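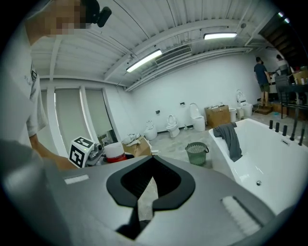
December
Minutes taken by Unai Quintana

Kerano manipulation group, project meeting. Start 10:00. Rogério Sampaio in the chair. The Flumon people joined by phone from item 2 on.

1. Last meeting

Minutes accepted with one fix: the training run listed under Bravo was the Hodel run. Unai has changed it in the shared copy.

2. Status of collection in the fixture room

We have 280 usable two-handed demonstrations from the room with the toilets and the freestanding tub. The task is the same as before: pick up the white cylinder with one gripper, bring it across, and pass it to the other. Rogério asked that we stop changing the start position by hand between takes and use the list, as agreed. Some operators have been placing the cylinder wherever it was easy to reach, and it shows in the data.

Marker tracking is good over most of the floor. It gets worse when one forearm passes in front of the other gripper's cube. Unai went through the takes that were thrown out and most of them fail at that point, during the handover. Flumon asked if a second cube on each gripper would help. Rogério would rather have operators hold their elbows out first and look at the numbers again before any hardware is changed.
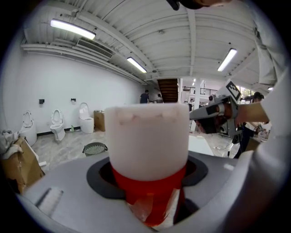
Can the policy be trained on takes where tracking dropped out for a moment?

It can if the gap is short, and for now we fill gaps of up to 3 frames by interpolation and discard anything longer. Unai will write this down in the collection notes so that both sites do the same.

3. Results, Bravo and Hodel

Both policies were trained on the same takes. Bravo sees only the gripper views. Hodel gets the gripper views plus the head view. Each was run 15 times on the handover with the cylinder upright at the start.

Hodel finished more of the handovers. Bravo was quicker to reach the cylinder but tended to close the receiving gripper too early. Flumon pointed out that 15 runs is a small set and that the lights had been changed between the two sessions. Agreed that the comparison doesn't go into the report until it has been repeated with the order of the policies mixed.

There was some discussion of whether the head view helps because of the wider picture of the room or just because it shows both grippers together. Unai proposed training Hodel again with the outer part of the head view masked. Agreed, one run only.

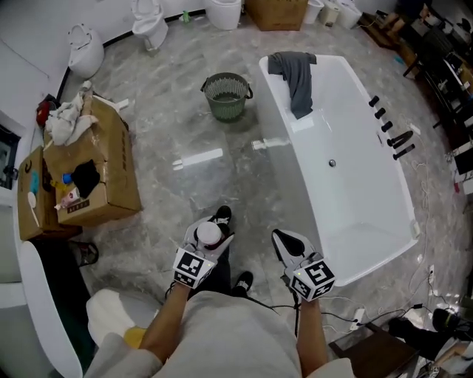

4. Actions

Unai: collection notes, with the rule on tracking gaps. Masked Hodel run.
Rogério: repeat the comparison, mixed order, same lights throughout.
Flumon: send their calibration file for the grippers, still outstanding from last time.
All operators: start positions from the list, elbows out.

5. Other business

The disk on the collection machine is nearly full. Rogério will move the older takes to the server. Raw video is kept until the report is out.

Closed at 11:15. Next meeting in 2 weeks, same call link.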